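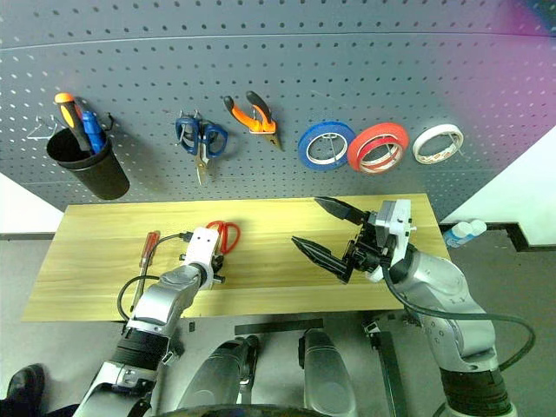 Our supervisor's first comment on the draft was that a parts store can hold plenty of stock and still keep a mixer standing, and that the report should therefore measure waiting time before stock value. The chapters were reordered on that basis.

## 1. Scope

The project covers spare parts for the drum mixers and conveyor drives at the Fladstead yard. Cement silos and vehicles are excluded. Parts come from two suppliers, Pritix (drive components, bearings, seals) and Gondudon (wear plates, mixing blades, rollers).

## 2. Data

The yard's stock list holds 2420 lines. After removing duplicates and parts for machines no longer on site, 1108 lines remained. Each was given three fields:

- lead time in days, from order to receipt
- number of issues in the period
- effect on the machine if the part is missing (stop, reduced output, none)

Lead times were taken from delivery notes. Where a note was missing, the supplier's quoted time was used and the line was flagged.

## 3. Method

Reorder points were calculated with the Shojaei stock sheet, which the department already uses for teaching. The sheet assumes steady demand. Seals and rollers fit this fairly well; gearboxes do not, and were handled separately by holding one unit per machine type.

## 4. Results

Roughly 70 lines were classed as "stop" parts with a lead time longer than the yard can tolerate. Of these, 6 had no stock at all when the list was exported in February. Most were drive parts. Wear plates were overstocked, partly through a minimum order quantity that has since been dropped.

## 5. Limitations

Issues are booked at the end of a shift, so the time of use is not reliable. Part numbers differ between the two suppliers and the yard, and some matches were made on dimensions alone. The gearbox rule has not been tested against a longer demand record.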